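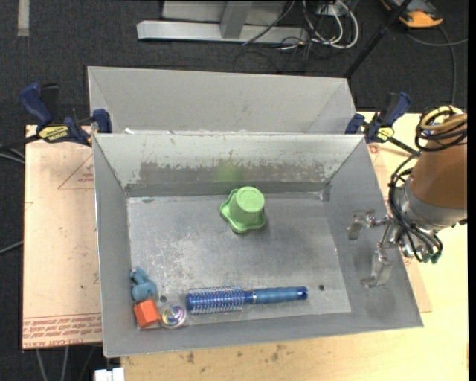 T. Sandberg

3 min read

Search Foladus Type and press enter

How to Clean a Tarnished Silver Chain Without Falling for the Tricks

Every few months somebody shares a new miracle method for tarnished silver. Ketchup. Toothpaste. Cola. I have tried most of them on a scrap curb chain I bought at the Borside flea market, and the best I can say for ketchup is that it rinses off. What follows is dull and slow, and it's what I use on my own sterling.

Find out what you have

Look at the tag by the clasp for a 925 stamp. A stamp proves somebody owned a stamp, so don't lean on it too hard. Check the links where they rub against each other. If you see a yellow or pinkish color under the silver there, you probably have plate, and every rubbing you give it takes a little more off. Plated chains get the soap wash below and nothing else.

Oxidized pieces are another matter. If the dark color sits in the grooves of a pattern and the high spots are bright, the maker likely put it there. Strip it and the design goes flat. You can't easily put it back at home, whatever the liver of sulfur videos say.

If there are pearls, opals, turquoise or anything glued, stop reading this and wipe the piece with a damp soft cloth.

The soap wash

Use a small bowl, lukewarm water and a drop of plain dish soap. Skip the antibacterial kind and anything with lemon in it. Let the chain sit for five minutes or so, then work along it with a very soft baby toothbrush, a few links at a time. Hold the section you're brushing flat against your palm. Fine box chains kink if you drag them.

Rinse in a second bowl. I don't care how careful you are, don't do it over an open drain.

Lay it on a towel and press. Then leave it alone until it's dry all the way into the clasp. A lot of what people call tarnish is hand lotion and skin oil, and quite often you're done at this point.

The foil bath, with reservations

This one does work, which annoys me a little given how badly it gets explained.

1. Line a glass dish with aluminum foil, shiny side up or down. It makes no difference, despite what you've read.
2. Lay the clean chain on the foil so it touches.
3. Add a tablespoon of baking soda per cup of hot water and pour it over.
4. Wait two or three minutes. A rotten egg smell is normal.
5. Lift it out with a plastic spoon, rinse well, dry.

The claim that it "pulls every bit of silver back onto the chain" is stretched. Some of the sulfur leaves the silver and ends up on the foil, fine. Heavy tarnish can still come out gray and chalky, and you'll need a polishing cloth afterward. Don't use this on plate, oxidized patterns or stones.

Dips

I bought a jar of Plonside dip because the label promised a showroom finish in ten seconds. It was fast, I'll give it that. The chain had an odd white look and was dull again within weeks. Dips are easy to leave too long and hard to rinse out of a rope chain. I kept the jar for a while and then got rid of it.

Cloths

Buy an untreated cloth for drying and a treated one for polishing, and don't wash the treated one. Pull the chain through in one direction with light pressure. The cloth turns black almost at once. Keep using it anyway. Sellers would love you to replace it every month.

Storage

A small zip bag with the air pressed out, clasp fastened, one chain per bag. Anti-tarnish strips seem to help, though I've never seen a test I'd trust, and the ones in my drawer are well past whatever date they had. Keep chains away from rubber bands and out of the bathroom.

Recent on Foladus
Is That Clasp Worth Replacing?
Gold Filled, Vermeil and Other Words Sellers Like
Over 200 Ear Wires Later: What Bent and What Broke
Sizing a Ring With String (Don't)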